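Why does your cap have tiny holes in it?

by Solange Amaral, for the Matinby kids' pages

Quick one today! Go grab a baseball cap. Got it? OK.

Feel the round part. That's the crown. The flat bit that sticks out over your eyes is the brim. (Some people say bill. Same thing.)

Now hold the cap up to a window. See any tiny dots of light? Lots of caps are made from mesh – cloth with gaps in it, like a very, very small net. Air goes in, air goes out. Your head gets hot when you run, and the heat has to go somewere.

Bigger holes too, maybe. Round ones with stitches all the way around. Those are called eyelets. The stitches keep the cloth from fraying and the hole from getting bigger and bigger.

Next – seams. A seam is a line where two pieces of cloth are sewn together. Flat cloth doesn't like being round! So cap makers cut curvy pieces and sew them edge to edge. Follow one seam with your finger and see where it ends up.

Then turn the cap upside down. Different in there, right? Look for a band, a lining, maybe a label. The band soaks up sweat. Yuck, but useful.

So how do you keep a cap round? Sit on it and you get pleats and lumps. A hat stand helps. It can be just bent wire – a ring at the bottom so it wont tip, curves at the top shaped like a head. Mostly air. Doesn't weigh much at all.

Try it: my nephew Osvaldo made one from 7 pipe cleaners. Wobbly, but it held his cap up till May. Two rings first, then the curves. Ask a grown-up to twist the ends under – they're pokey.

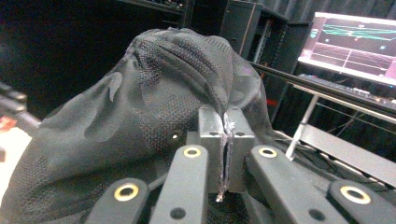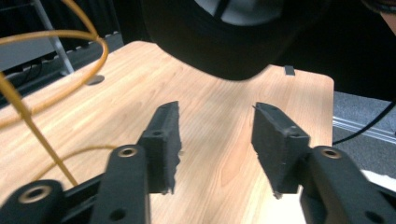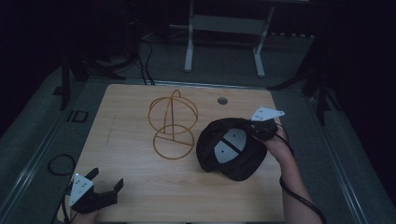
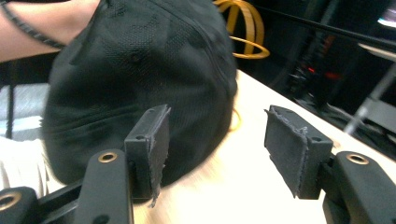
Caps and a table. The wire hat stand is in the third picture, and the eyelet and seam are in the fourth.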